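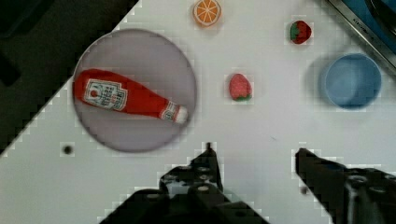
Red ketchup bottle on a plate, white tabletop.

Home cooks wanted: help us test the recipes for our first preserving book

Do you have a cupboard full of chutney? Do you come home from a walk with your pockets full of blackberries and start wondering where you put the big pan? Then we would love to hear from you!

Tudach is a small cookery publisher, and we are putting together Plunness, a book and kit about jams, pickles, ketchups and relishes for ordinary kitchens. The recipes have been written and cooked several times over by our own team, but our team has got rather good at them by now, and we need fresh hands. We are looking for 40 home cooks to make them exactly as written and tell us how they got on.

The book began with a handwritten notebook from 1888 that we came across in a box of old household papers. It has a wonderful mushroom ketchup in it (thin, dark and very salty), a gooseberry one we had never heard of, and a marrow jam with so much ginger that it makes your eyes water. We have brought the quantities down to something you can manage on a normal hob, and added plenty of newer things besides – a smoky tomato ketchup, quick pink onions, a plum relish that we have been putting on absolutely everything.

What you would be doing

Each tester gets 12 recipes over the course of the project, which runs from June to October so that we can follow the fruit. You will have a fortnight for each one. We ask you to read the recipe through, make it once without changing anything (this is harder than it sounds if you are used to cooking by eye), and fill in a short form afterwards. The form asks how long it took, which pan you used, whether any step puzzled you, what the set or thickness was like and whether you would make it again. Please be blunt. If a recipe says simmer for 20 minutes and you were still standing there an hour later, that is just what we need to know.

Some of the pickles and ketchups have to be left for a few weeks before tasting, so there is a second, shorter form for those.

Who can take part

Anyone over 18 living in the UK with a working hob and a bit of patience. We want complete beginners as much as old hands, and at least half the places are being kept for people who have never made a jar of anything. Small kitchens are very welcome. So are electric hobs, induction hobs and the sort of temperamental cooker that only has two rings going, as long as you tell us what you have.

If you have a food allergy, please put it on the form and we will leave those recipes off your list. Several of the relishes contain mustard or celery, and a few of the chutneys have nuts in them. Vegetarians and vegans can do nearly all of it.

What you will get

We send every tester a box before the start with jars, lids, labels, a jam funnel, a square of muslin and a sugar thermometer, all yours to keep. Sugar, vinegar and spices come in the same box. You buy the fresh fruit and vegetables yourself and we pay you back at the end of each month, so do hang on to your receipts. You will also get a finished copy of the book with your name in the thanks at the back, if you would like it there.

There is no fee for testing, and we would rather say so now than have you find out later.

Meeting up

In September we are having a tasting afternoon at the Wanyama Kitchen, from 2pm until the tea runs out. Bring a jar of your favourite and take home somebody else's. It is entirely optional, and testers who live too far away can join the online group instead, which is run through Clistideo. You can post questions there at any time, and one of us looks in every evening during the project to answer them. It is also a very good place to moan about seized lids.

How to apply

Write to the Plunness team at Tudach, quoting reference 2651, and tell us:

Your name and the town you live in
What sort of hob you have
Any allergies, or foods you don't eat
Whether you have made preserves before
The best thing you have ever eaten out of a jar

A few lines on each is plenty. Applications close at noon on the last day of April, and everyone who writes will get a reply in May, whether or not we have a place. If you want to apply with a friend or as a family, send one application between you and say who will be doing the stirring.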